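Laundry room at Vastgate: what changes in January

The shared laundry room on the ground floor at Vastgate reopened on 2/1/25 with new drying lines and a new place to keep the small stuff. Adwoa Appiah, who looks after the room, asked us to run a short piece on how it is meant to work, as a few people have already stopped her on the stairs to ask.

The old wire rack is gone. It leaned, and one leg had been held on with tape since last winter. In its place are 4 retractable lines from Sowah, fixed to the long wall. Pull the line across, hook it on the far side, and press the lever down until it clicks. Please let the line back in slowly by hand. If it is allowed to snap back, the spring wears out, and a replacement takes more than three weeks to arrive.

Clothespins are the other thing. The building bought 500 of them, and they are shared. They belong in the yellow tub when you are done, and the tub stays in the laundry room. Pins left on the line get brittle from the heater, and pins left on the floor get stepped on.
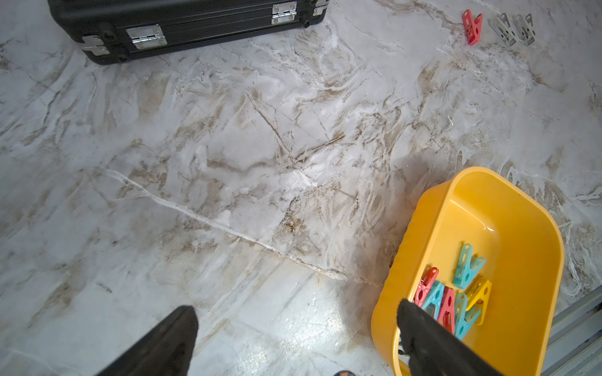
Clothespins on the floor, coral-red and gray.

Any color will do, and there is no need to sort them. If a pin has lost its spring, put it in the coffee can by the sink. Sofia Tzavaras on the second floor has been fixing these at her kitchen table and says most of them only need the wire pushed back into its groove. She will also take broken ones directly if you leave them in a bag on her door handle.

Drying times are the same as before. Please take your things down within 12 hours. If a load is still up after that and someone else needs the line, they may fold it and leave it on the shelf over the machines. Sheets and blankets should go on the two outer lines, where there is room for them to hang without touching the wall. Heavy items such as wet jeans do better near the ends of a line, where it sags less.

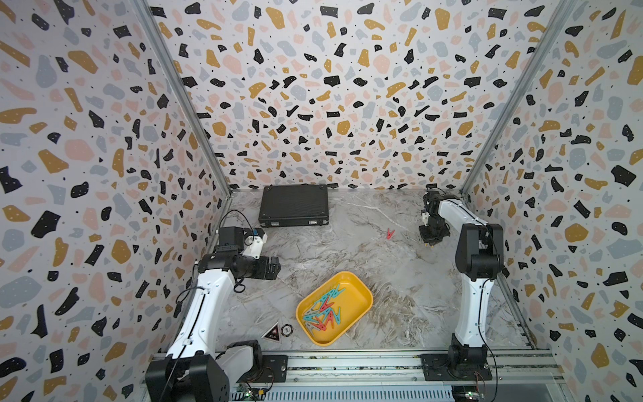
Floors are where most of the questions have come from, so a few words on cleaning. Sweep first, then use a damp mop with plain warm water. No bleach and no vinegar. On a marble pattern like this one, with white veins and darker gray swirls all through it, a gray clothespin is easy to miss, so look along the edges before you bring out the broom. Wring the mop well, especially near the drain, and hang it head up on its hook afterward.

The Derkness detergent is still sold at cost from the cupboard. The price has not changed. The Sitden brand we tried in the fall will not be ordered again, as it left a film on dark clothes.

Questions about the lines go to Adwoa. The sign-up sheet is on the inside of the laundry room door.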